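12/4/20, test kitchen, Sondgate

Braise trials for the Halvorsen menu, second round. Keisha on the stove, me on notes and timing. Hazel tasted at the end.

Short rib, six portions, split over two pans. Pan A got the old stock, pan B the new one Saimi made with roasted onion and no tomato paste. Same cut, same sear, same oven. Lids on, 300 F, checked at three hours. A was tender but the sauce had gone sharp. B needed longer, came out rounder and held its shape on the plate.
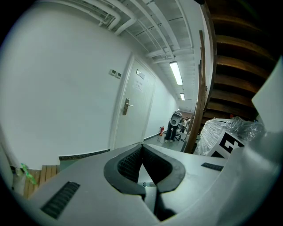

Corridor, with the white door.

Reduced both sauces afterward. B started at 533 g strained and got to a coating thickness in roughly 10 minutes. A took longer and never lost the sour edge. Keisha tried a knob of butter in it, which hid the problem for a minute or so. Drop A.

Pickled celery root is still too salty. Arlo wants it cut thinner and rinsed before plating. I would sooner cut the salt in the brine and leave the knife work alone. Do both next time, side by side.

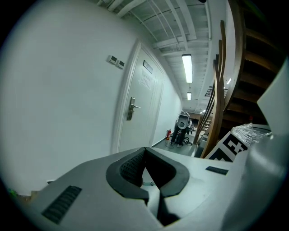
Can the braise be held overnight in its own sauce?

It should be fine if it is chilled fast in shallow trays and warmed slowly with the lid on. Taste for salt again before it goes out.

Dessert: the Skolano pear tart. Crust shrank at one side again. I think the dough is being stretched into the corners of the tin. Xiomara rests hers after lining as well as before, so I will copy that. The pears were good, a bit firm, and 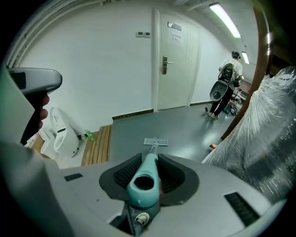 the almond filling had set all the way through, so the baking time stays as it is. Less sugar in the glaze.

Plates: the wide Stustden bowls lose heat too fast for the rib. Go back to the deep ones, warmed.

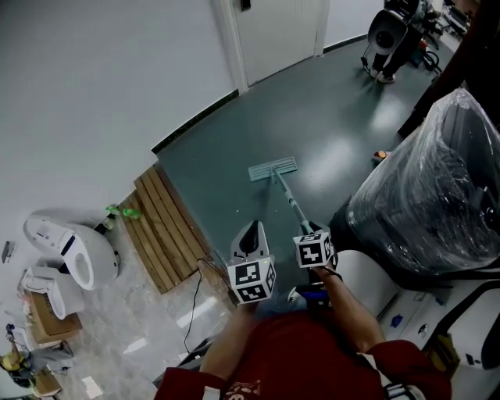
Flat mop on the dark green-gray floor.

To do: more of Saimi's stock, new brine, reline the tart tins. Ask Hazel which bread she wants with the rib.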